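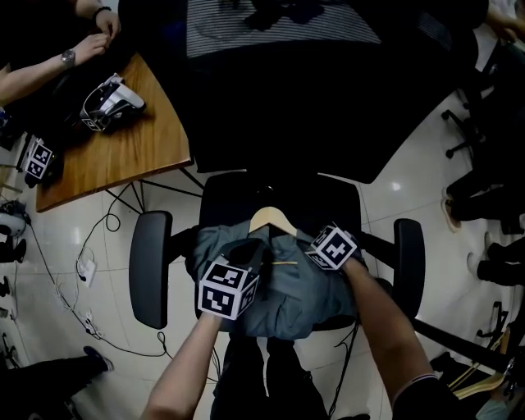

Talks > Planning and Budgets > Speaker notes

Last updated: Thursday, September 26, 2024

Buying for a hand-collected data room: what to order first

Slide 1 - Opening

Good morning, Ostville! Thank you for having me. Say the title, then go straight to the garment. Leave the picture up while people find seats.

Ask the room: how much of your equipment plan is robots? Wait for hands. Then ask how much of it is chairs, tables, hangers and power strips. I love this question because I got it so wrong the first time, and I want to spend the next half hour on the boring lines of the budget (they are my favorite lines now, I mean it).

Slide 2 - What we were trying to do

Garment handling. Shirts and jackets on hangers, off hangers, laid out, picked up again. People do the work by hand with tracked tools, and the recordings go toward training an arm that we had not bought yet. That order matters. We put the arm in year two and spent year one on hands, and I would do it that way again tomorrow.

Point at the marker cubes. Black patterns on white faces, and the cameras need to see those faces cleanly. Everything on the next three slides comes back to that.

Slide 3 - The first budget

Show the Gillden sheet. Total for the pilot room: $4,000, not counting the handheld tools, which came out of a different line. We had $400 of it down for "misc." Pause here, people who have written a budget will laugh.

Misc. was:
- clothes hangers
- garments
- power strips and extension cords
- printing and mounting the markers
- chairs and tables

All of that on $400! Read it slowly. The chairs by themselves could have eaten it, and we only got by on what was in the building already.

Slide 4 - Surfaces

Back to the opening picture for a minute. The garment and its hanger are on an office chair. There's a black round table and a wooden one, too, and the wooden one has tools on it. When you plan a room, count work surfaces and parking surfaces separately. A handheld gripper has to rest somewhere between takes, and if that spot is your work table you have lost your work table.

Our rule at Gillden now is one parking surface for every two people. It can be cheap. Buy matte if you can get it. Look at the shine on those floor tiles, and then think about what overhead light does on a glossy tabletop right next to a printed marker.

If time: the story about the mirror-finish desk. Keep it short.

Slide 5 - Power and cable

This one gets its own slide. Look at the left side of the floor, white and black cables in a tangle, two power strips. Everybody here has that corner. I have had that corner in three buildings.

Budget for it up front:
- one strip per station, plus one spare for the room
- cable covers for any walking path
- longer cords than you think, measured along the wall and then up the table leg
- hook-and-loop ties, buy the big roll

Do the cable plan on the same drawing as the furniture plan. We did ours a month apart and had to move every table.

Slide 6 - Consumables

Hangers! We ordered 336 for the Skerkano site and people thought I had slipped a digit. I hadn't. You want shapes to vary, wood and plastic and wire, wide shoulders and narrow ones, and you want spares for the ones that wander off on somebody's coat. Garments too. Thin fabric, stiff fabric, things with straps. Used clothing is great for this and stretches the money a long way.

Markers wear. Corners scuff, faces get smudged. Put a reprint in the budget every quarter and keep a clean set in a drawer.

Slide 7 - People time

The biggest number on the sheet, and the one most plans leave soft. Hafstein runs 13 operators across the week, and their schedule has setup time in it, and breaks, and a slot for checking takes before anyone goes home. Put those in as hours with a cost. Seats with decent padding go under this heading as far as I'm concerned.

Slide 8 - When to buy the arm

Our triggers:
- the hand-recorded takes pass review several weeks in a row
- the room layout has stopped changing
- someone on staff has time set aside to look after it

We hit all three in May and placed the order that week. What a good day that was.

Slide 9 - Questions

Leave the blank budget sheet on screen so people can copy the headings. Likely questions: leasing (yes, for the arm, get a quote both ways), shared rooms (possible, but lock the layout), used furniture (please do).

If it's quiet, ask someone in the front row what is under their "misc." line.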